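4.2 Pattern and the reporting of marks

The second part of the survey asked residents of the Modstead and Grustgate estates how often they noticed marks, crumbs or stains on the surfaces they used every day. We received 1,343 usable forms. Plain surfaces drew far more reports than patterned ones, and the gap was widest for worktops. It held in households with children and in households without, and it changed little when we left out respondents who had moved in since January.

The simplest reading is that pattern hides dirt. People who live with a plain white counter see each coffee ring, while people who live with a speckled one see few of them. Earlier work on floor coverings by Baudry and Rey reached the same view, although their respondents were hotel cleaners and their question was about speed of work. We think this reading is right as far as it goes. It does not explain why residents with patterned worktops also cleaned them more often, by their own account, than residents with plain ones.

Part of the answer may lie in how the patterns are combined. Few rooms have only one. A typical kitchen at Modstead has one pattern on the floor, a second on the counter and a third on the wall behind it, chosen at different times and often by different people. Figure 2 has three: pale gray walls with darker specks, gray wooden planks with a dark wavy grain, and a beige marble pattern on the large work surface in the center. Where several patterns meet, respondents tended to describe the lightest or warmest one as "the one that needs wiping," whatever it was made of. We coded these answers separately (see Section 3.4). 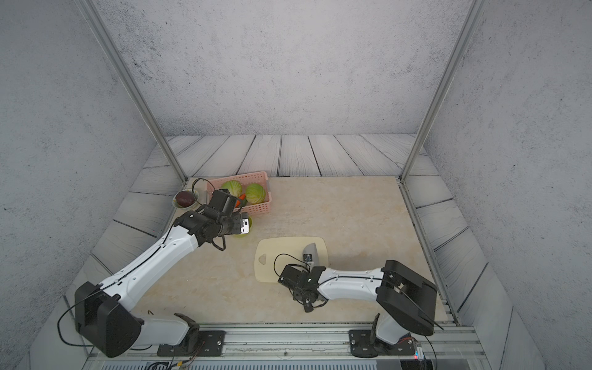

Huguette Lavoie, in written comments on an earlier draft, objected that we had confused color with use. A counter gets wiped because food is cut on it, she wrote, and would be wiped as often if it were the darkest thing in the room. She also doubted that residents could recall their own cleaning with any accuracy over a full month.

The second objection is fair, and we have not been able to answer it with this survey. The first can be tested in part. The Grustgate forms include 38 homes in which the counter is darker than the floor. In these homes the floor was named as the surface needing most attention more often than elsewhere, but the counter was still cleaned more often. Use seems to set how often a surface is cleaned. Color seems to affect what people say about it — a weaker claim than the one we made at first, and the one we carry into Section 5.

Two limits should be noted. The form listed "marble pattern," "wood grain" and "speckled" as separate choices, and more than 100 respondents ticked 2 of them for the same surface. We kept these forms and counted the surface once, under the choice listed first. We also did not ask about lighting, although several respondents wrote in the margins that they only saw marks in the evening, with the lamp on.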